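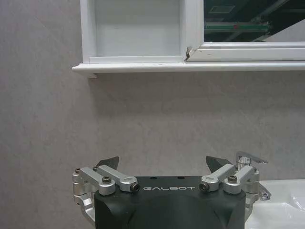
Questions about the Nandia bathroom build

What is Nandia?
Nandia is our project in the shared workshop. We teach a robot to keep a small bathroom tidy: put bottles back on the shelf, close a lid, wipe a basin. I am Vilém Sýkora and I write most of the code. Tatiana Koubek built the bathroom.

Is it a real bathroom?
The fittings are normal ones from a hardware store, but the water is not connected. We wanted the sizes you find in a flat. With furniture made specially for a robot, the task becomes too easy.

Did you build the robot too?
No. Our work is the room, the task programs and the small fixtures. Please don't write to us for robot parts.

How much did the room cost?
The cabinet, basin and toilet were $449 together, second-hand. Paint and screws we had already. Our own working hours we did not count.

Why do you use glass bottles?
Clear glass is difficult for the cameras, and this is the reason we want it. If you are starting, take a plastic bottle first and change to glass when the grip is reliable. Keep a broom near.

How do you choose the grip force?
We begin low and raise it in small steps until the bottle no longer slips. The values are in the Fluvance file, one line for each object. Fluvance is our name for the task program, and the old name, Holau, still appears in some folders. Sorry for the confusion.
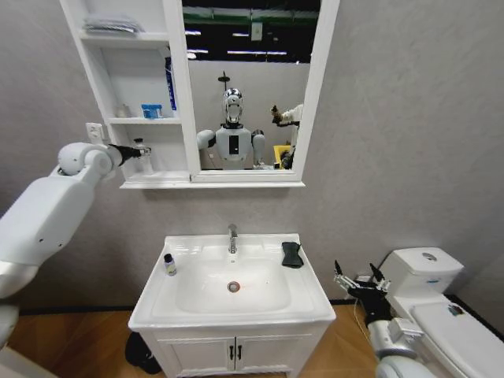
The lowest shelf is the hardest place, as the hand has little room above the basin and the wrist must come in almost flat. In our July tests the program placed the bottle correctly in 68 tries of 100. The top shelf gives us less trouble — there we mostly fight with towels.

Does the mirror disturb the cameras?
Yes, very much. At first the program found objects in the mirror and tried to reach them. Now we mark the mirror area by hand and ignore everything inside it. If you move the cabinet, you must mark it again.

How long can it run?
Up to 600 minutes in one day, with pauses. We stop it at 9 p.m. because of the neighbours.

Can I visit or help?
Yes. Write to Tatiana through the Hrnčiar workshop page and tell her what you would like to try. Closed shoes are required, and long hair must be tied back.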